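May 10, 2023 – Wodar bench, open day

Writing this up the same evening, otherwise I'll lose half of it. My ears are still ringing a bit from the compressor next door, which somebody left running through the first session (we have to sort out who switches that off on visitor days, it should be on the sheet).

Doors at the Mundton building opened at ten and the first group was already standing in the corridor. We ended up with 226 people through the whole building, going by the sign-in book, and I'd guess nearly all of them stopped at our bench at some point because we're right across from the coffee. Great spot! Terrible spot if you want to fix anything in peace.

The plan was the short demo: pick up, lift, put down, back to home, with me talking over it. Radomír Šťastný ran the console and I did the talking and the stop button. We'd set the speed limit to 46 percent the night before and I left it alone all day. Igor Ondrejka came by and said it looked sleepy. Maybe, but parents with small kids were leaning over the tape and I liked sleepy. If we do an adults-only session next time I'd go up a little and see how it feels.

People asked far more about the hand than about the arm. I had prepared all this stuff about path planning, and what they wanted to know was how the fingers stay level with each other and why the cables are where they are. Fair questions, both. I did the linkage explanation so many times that by lunch I was doing it with my own two forearms – elbows out, hands together – and that worked better than the slide. Keep the forearms, drop the slide. 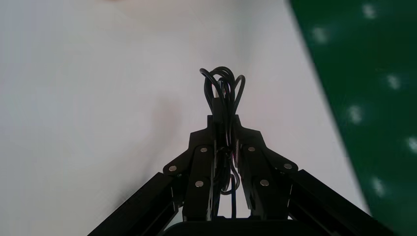
The gripper, wrist view

The wrist view was up on the second monitor and it turned into the thing people crowded around. You get the black bars coming up on both sides to the little mount, the screw heads, and then that bird's nest of cable looping over the top. A girl from one of the school groups asked if it was the robot's hair. I've been calling it the hair ever since, sorry, it's going to stick.

The hair does need work, though. Those loops stand up high enough that I wouldn't want them near anything with a hook or a corner on it. In the second session I had Radomír stop twice so I could look at them properly, and both times they were fine, but I don't like depending on my eyes for that. What I want to do:

Shorten the slack above the mount, one loop at most.
Put a clip on so the bundle leaves the wrist in one direction.
Label both ends before undoing anything (I know, I know, last time).
Go over all the screws on the linkages with the small driver and mark them with the paint pen.

The green mat with the white dots also got a lot of questions. A man who does upholstery for a living wanted to know where we bought it. I told him I'd look it up and then forgot to take his number, so if he writes in, please pass it to me.

One real fault, for the log. Sometime after lunch the arm went to home and just sat there, with no error on the console. Radomír restarted the Vuromgate process and it came back on the first try. We lost 2 runs and I filled the gap with the forearms again. I've saved the console output in the usual folder but haven't read it yet. My money's on the network switch, Radomír's is on the process itself. Loser makes the coffee.

We printed 100 handouts and they were gone before the last group came in, so print more, and fix the typo in the second paragraph while we're at it (it says "griper", and yes, several people enjoyed telling me).

Igor wants a page on the day for the newsletter by the end of May. I said I'd write it if someone else picks the photos. Bench is powered down, arm parked, stop button pressed in, key back in the drawer. The borrowed extension reel is still under the table and has to go back upstairs tomorrow.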